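The Long Life of Welded Mesh
How wire, zinc and a few grams of powder decide whether a household basket lasts two winters or twenty
August 19, 2021
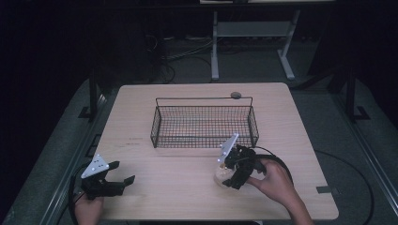
A black wire mesh basket with a thin carrying handle, on a light wooden table.

Wire goods occupy an odd position in the housewares trade. They are sold by shape and color, priced by size, and returned almost entirely for reasons that have to do with neither. A dish rack comes back with orange streaks under the feet. A freezer divider sheds flakes into the peas. A letter tray loses a wire at one corner, and the loose end catches a sleeve. Each of these failures begins at the factory, usually at a step the buyer has no means of inspecting.

The raw material is low-carbon steel rod, drawn cold through a series of dies until it reaches the required diameter. Drawing hardens the wire and leaves a film of lubricant on it, commonly a dry soap. The film is useful in the die and harmful everywhere else. If it survives into the coating line, the coating bonds to soap instead of steel, and the first hard knock takes it off.

Mesh for light household goods is made in one of two ways. Woven mesh is produced on a loom, with wires passing over and under each other and held by friction and crimp. Welded mesh is laid in two flat layers and joined by resistance welding: electrodes press the crossing wires together, a current passes through the contact point, and the metal fuses in a fraction of a second. Woven mesh flexes and recovers. Welded mesh holds its shape better and costs less to form into a box, but a missed weld leaves a weak spot that spreads its load to the neighbors.

At the Hostetti works in Balgate, which supplies store-brand racks and trays to several chains, sheets are checked by a peel test. An operator clamps one wire, pulls its partner away and looks at what is left behind. A sound weld tears a small plug of metal out of one of the wires. A poor one parts cleanly, with a bright flat spot. The works allows no more than four clean partings per sample sheet before the electrodes are dressed and the run is set aside for sorting. The electrodes wear constantly, and most bad sheets are made in the last hour before they are changed.

Forming comes next. Flat sheets are notched at the corners, folded, and closed with a heavier rim wire. The rim does most of the structural work. A mesh wall with no rim can be bent by hand; the same wall with a rim of twice the wire diameter will carry a full load with little visible movement. It also covers the cut ends, and that matters more for the finish than for safety. A cut end is a sharp edge, and coatings pull back from sharp edges as they cure. The film may be thick enough on the body of the wire and close to nothing at the tip. Rust in a coated basket nearly always starts there.

Corrosion is where cheap and expensive goods part company. The least costly option is powder over bare steel. The part is washed, hung on a grounded rack, sprayed with charged powder and baked. With good pretreatment this is adequate for a desk or a dry pantry. Kitchens and bathrooms call for something underneath, either a zinc plating or a phosphate layer that slows the spread of rust beneath a scratch.

The Vávra test laboratory, which does contract work for importers, runs finished goods in a salt fog cabinet with a single line scored through the coating. In a group of trays tested in January, powder over washed steel showed rust creeping from the score line at 252 hours. Parts from the same mold of forming tools, zinc plated before coating, reached 600 hours in comparable condition. The laboratory warns its clients against converting cabinet hours into years of service. A salt cabinet is constant, and a kitchen goes through cycles of steam, detergent and drying that attack a coating differently.

Powder has a geometric problem of its own. Charged particles follow field lines, and field lines gather on outer surfaces. Inside corners and closely spaced wires are shielded, an effect coaters call the Faraday cage. Fine mesh suffers from it badly. Raising the voltage makes matters worse — the outer wires build up while the inner faces stay thin. The usual remedy is to lower the voltage, slow the conveyor and accept a lower output.

Some producers avoid the question by dipping. The basket is heated and lowered into a bed of fluidized nylon or vinyl powder, which melts on contact. The film is thick and rounds over cut ends well. It also closes up small openings, so dipped goods tend to have wider spacing. Clondine, a maker of dishwasher baskets, uses this process for its whole range and leaves at least 5 millimeters between wires.

For the buyer, a few checks are possible in the store. Run a finger along the underside of the rim and feel for bare ends. Look into the inside corners under a strong light for gray showing through the color. Press the center of the floor and listen — a click usually indicates a broken weld. Feet should be capped or fully coated, as they stand in whatever water collects on the shelf.

Once rust appears under a coating, repair is seldom worth the trouble on a small item. Sanding back a single spot and sealing it with enamel will slow the damage on a flat tray. On fine mesh the affected wires cannot be reached from all sides, and the basket is better moved to a dry shelf.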